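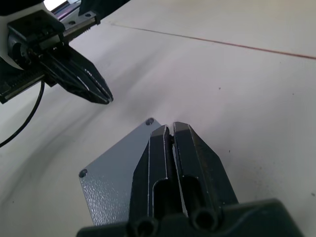

Dropped Plates and the Grip Fault: Your Questions

The two-arm cell has had more visitors in the last month than in the whole year before it, mostly people who want to hear about the dropped plates. We love talking about this one! These are the questions that keep coming up, with the answers as they stand now. If yours is missing, write to Hiba Darwish at the Erholm workshop and we'll add it.

What went wrong?

The arms were passing small metal plates to each other, and the receiving arm kept reporting a good grip when it had next to nothing between its fingers. The giving arm believed the report and let go. Down went the plate. It happened 67 times in a run of 2,025 handovers before we stopped the run and went looking for the cause.

Was anyone hurt?

No. The plates are light and they fall a short distance onto the table. We still treated it as a safety matter from the first morning, for a simple reason: the same handover program was due to move to our Tudov cell in December, and the parts over there are a lot heavier.

So what was the cause?

Two things, and it took both. The first was the grip check. The software called a grip "good" when the fingers stopped moving before they reached fully closed. That works well on a thick block. On a thin plate, the difference between "holding a plate" and "holding nothing" is tiny, and our cutoff sat right on top of it.

The second was the zero point. Each gripper closes on itself at startup to learn where "fully closed" is. On the receiving arm that reading had started to drift after a fingertip was changed and the zero routine was skipped. Once the zero was off, an empty gripper could look like a full one.

Why did it only happen some of the time?

This was the part that had us up late, and it's the part I enjoy explaining the most. The drift was small enough that most handovers went fine, with the plate properly in the fingers and the check giving the right answer by luck. Trouble came when the plate was sitting at a slant. The fingers would catch a corner, slide past it and close, and the check would happily say yes.

Paula Rusu found this by laying the same plate down at a different angle before each try and writing the result on a paper chart. It took her a whole Wednesday. The misses bunched up so clearly that you could see the answer from across the room!

Does the finish on the plate matter?

A little. The Hourani plates have a slightly rough coating, and we suspected it early on because smooth ones are famous for slipping. In our tests the rough ones held better than bare metal once they were gripped properly. So the coating was cleared, and we apologize to it.

Doesn't the camera see that the plate is missing?

The wrist camera sees the fingers very well. The trouble is that the fingers themselves cover part of whatever is close behind them, so a plate lying just past the tips and a plate between the tips can be hard to tell apart from that one view. At the time of the fault, the picture was also being recorded and not used in the decision at all. It is now (see below).

What did you change?

Four changes went in, in this order:

1. The zero routine runs at every startup and after any fingertip change. It can't be skipped from the menu anymore.
2. The cutoff is set per part. Thin plates have their own number.
3. After the receiving arm closes, it gives a gentle tug while the giving arm is still holding on. If there's no pull on the giving side, there's no handover.
4. The camera check has a vote. If it disagrees with the finger position, both arms hold still and the cell asks for a person.

The tug was Ayman Zein's idea, and it is my favorite thing in the whole fix. It's what you do when you hand somebody a full mug — you feel them take it before you let go.

Does the tug slow things down?

Yes, a bit. You can see a little pause in the middle of each pass. We can live with it.

Has it worked?

We ran 200 handovers with the plates deliberately set at bad angles. None were dropped. The cell stopped and asked for help 4 times, and each time a person checked the grip and agreed with it. We want a much longer run before we call it finished, and the Tudov move is on hold until then.

I run a similar setup. What should I check first?

Close your gripper on nothing and see what it reports. Then close it on your thinnest part and compare. If the two readings are close together, don't trust finger position alone. Do it again after a restart, too.

What should I do if I see a plate on the table during a run?

Press stop first. Wait until both arms are still and the light on the cell door is amber, then open the door. Please don't reach in for it while the program is paused between passes, even if the arms look parked. A paused arm can start again without warning.

Leave the plate where it landed and take a photo of it before picking it up. The position tells us a lot.

Where do I report a drop?

Use the fault form on the shared drive, or catch Treasa Flanagan, who keeps the log. Near misses count as well, and she is very glad to get them.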